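Print this page
E-mail this page

Novberg Adds Stoneware Desk Mug Set to Its Promotional Line

Novberg, a supplier of imprinted gifts and giveaways, has added the Kurnik Desk Set to its promotional products line. The set pairs a stoneware mug with a cork coaster and a tin of loose tea or ground coffee, packed together in a kraft box that ships flat and folds up without tape.

The mug holds 15 ounces and comes in blue, cream, charcoal or moss. Logos can be placed on one side, on both sides or as a full wrap. One-color imprinting is included in the base price. Second and third colors are available at an added charge per piece, and the coaster can be laser engraved with a name, a date or a short line of text.

The Kurnik Desk Set is listed in the Novberg catalog as item 1042. The minimum order is 20 sets, which Novberg lowered for this item so that small offices, clinics and schools can order for a single department. Larger orders can be split among several delivery addresses on one invoice.

"Most of our customers have asked for something people will keep at work," said Fitriani Simanjuntak of Novberg. "They also wanted a box they could hand out at the front desk without having to assemble anything that morning. We worked on the box for longer than we worked on the mug."

Artwork can be sent as a vector file or as clean black line art. A paper proof is free with every order. A pre-production sample, printed with the customer's logo, can be requested before the full run and is credited back when the order is placed. Orders approved by the end of March ship with the coaster engraving at no charge.
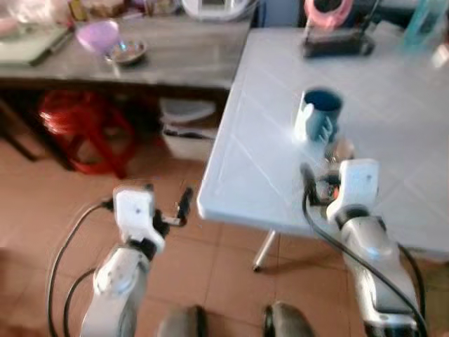
Nadhirah Subramaniam, whose office at Hattori ordered the set for new hires, said the imprint matched the proof and that the boxes arrived with the lids already scored, though she would like to see a larger tea tin offered next year.

The set is available now through Novberg distributors. Price sheets, imprint templates and color swatches can be requested from the Novberg sales desk.

Print this page | E-mail this page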